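Search products, parts, guides

Ekell Bench Grid Kit for Two-Arm Setups

Sold by Clindham Workshop Supply. 88 shares. 18 comments.

The Ekell Bench Grid Kit turns an ordinary table into a marked work surface for a pair of small robot arms. You get a roll of brown kraft paper, two rolls of blue painter's tape, a folding layout rule and a printed setup guide. It is meant for home builds and shared workshops where the table has to go back to being a table at the end of the evening.

The arms, grippers and mounting posts are not included. The kit works with any arms that reach down to the surface from the back or sides of the bench.

What the grid is for

Most small pick-and-place jobs go wrong because things don't start where you think they start. With the grid down, you can write "plate in row two, second square" in your notes and set the table the same way next week. It also gives you something to check the arms against after a move. Send each gripper to a tape crossing at low speed, stop well above the paper, and see how far off it is.

The kraft paper has a dull face and a slightly shinier one. Put the dull face up. It throws back less light from overhead lamps — worth doing if you use a camera above the bench.

Laying it out

Clear the table and wipe it down. Roll the paper out and leave it flat overnight under a few books if you have the time. Creases that are still there in the morning can be left alone unless they lift. Tape the back edge first, pull the paper toward you, then tape the front.

Mark the squares with the layout rule and run the long strips before the short ones. Press the crossings down hard with a thumb. The tape will wander a little over a long run, and for soft goods and kitchen items that makes no difference. If you need better than that, use the rule again at every second crossing.

For a first sorting job, pick things of different sizes that won't break if they drop. A wicker basket with bananas and an apple, an empty plate, and a few strawberries set out on the other side will keep two grippers busy. The strawberries are the hard part. Turn the closing force down before you try one.

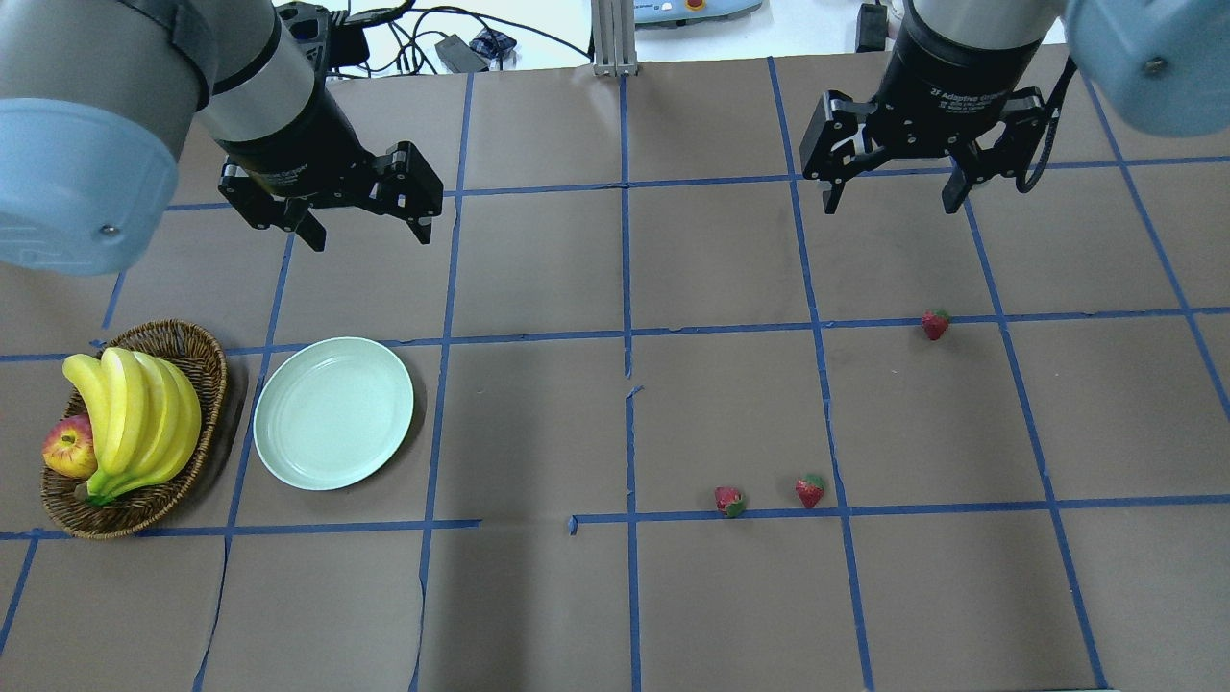
Rahel Holzer wrote in the comments that she redoes only the strips that get the most wear and has kept one sheet of paper down since May. She would like the tape sold separately, in a pack of four, and she wishes the guide said more about setting the same zero point for both arms.

The tape is now sold separately under part number 1277. The guide was revised on 1 January 2019 and has a longer section on zero points, with a worksheet you can copy. Owners of the older guide can ask for the new pages at no charge.

Care and replacement

Replace the paper when it tears or when fruit juice has soaked through. Torn tape ends should be trimmed, as a loose tab can catch on a fingertip pad. Keep cables off the marked area and tie them back behind the table.

The Vidal roll holder fits this paper and clamps to the back of most benches. The Brallelel layout rule can be used in place of the one supplied — the markings are finer, but it doesn't fold.

Ships flat in one carton, with the rolls packed alongside. Paper refills are sold singly.

18 comments — Share this page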